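Dear Vibeke Hjaltested,

I send you the progress report of the Bandley cookery and history project for the period until the end of September. The money from the second payment is now partly used, and I explain at the end what remains.

## The recipe book

As you know, the main work of this year is to copy and explain the household book which came to us from the Oddsson family. The first dated entry in it is from 1798. It has 223 written pages, and all of them are now photographed and stored in two places. Deolinda Garcia finished the reading of the first half in August. The second half is slower. The hand changes after the chapter on preserves, and the new writer shortens almost every word - "sgr" is sugar, but "sg" can be sage or a small glass, and we have to decide it each time.

Water damage is worse than we wrote in the application. On nine pages the lower lines can't be read with normal light. Oskari Halonen has asked the archive in Ramthorpe if we may use their lamp, and they agreed to two mornings in November. If this doesn't help, we will print these recipes with gaps and not guess the missing words.

## Test cooking

We have cooked the puddings, the two soups and most of the biscuits. The biscuits were the easy part. The old measures gave us more trouble, especially "a cup", because the family used different cups for flour and for milk. Unathi Pretorius made a table of the measures, and it will be printed inside the front cover.

Three of the puddings did not become firm. We think that the eggs were smaller, so we expected the opposite problem, and we will try again with less milk and a longer time in the oven. The one with barley and lemon was liked by everybody who tasted it, and it will go to the school version of the book also.

## Lessons in schools

The lessons started in spring with the younger classes. Children read one short recipe in the old spelling, write it in today's words, and then compare the food with what they eat at home. The second lesson is on sweets. The household book mentions chocolate only as a drink for guests, grated from a block, and for most of the pupils this was the biggest surprise. They know chocolate from bars, tubes and packets with a cartoon face on it, and they had a lot to say about who such a packet is made for.

One teacher asked for more time for the writing part. We have changed the plan, so that the tasting comes in a separate lesson.

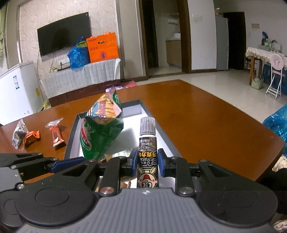

## Money and next steps

The photography cost less than planned, and the ingredients cost more. I ask for your permission to move the difference from one line to the other. The total stays the same. The printing offer from Floleo is valid until the end of the year, but they need the final number of pages before they can reserve the paper.

Until the next report we plan to do this:

- finish the reading of the second half
- repeat the three puddings
- send the school version to two teachers for comments
- agree on the cover with Floleo

The full list of costs is in the attached table. Please write to me if some receipt is missing.

With kind regards,
Þórarinn Kárason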